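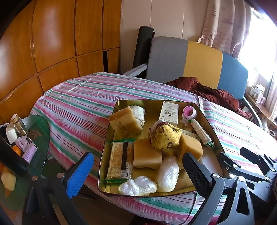
Striped tablecloth

A striped tablecloth is a cloth for covering a table, patterned with bands of colour that run along its length or across its width. The stripes are normally woven in, using dyed yarn, though cheaper cloths are printed on one side only.

Weaving

The coloured threads are set up on the loom before weaving starts. Broad bands are often edged with thin lines in a darker shade, such as red or blue. A cloth from the Barkonura mill, for example, used 2,020 warp threads, of which 318 were coloured. Linen and cotton are the usual fibres -- mixtures of the two are also common.

Regional types

In Nundamitz the cloths were woven in two narrow widths and sewn together down the middle. The Evier type has six wide bands and a plain hem. Hägglund cloths are cut round or oval and finished with tape.

Use and care

Striped cloths were mainly used for everyday meals, with plain white kept for feast days. Fold creases show clearly on linen and are removed by ironing while the cloth is damp. Strong dyes may run in the first wash, so new cloths are washed separately in cool water.

See also

Napkin
Table runner
Ticking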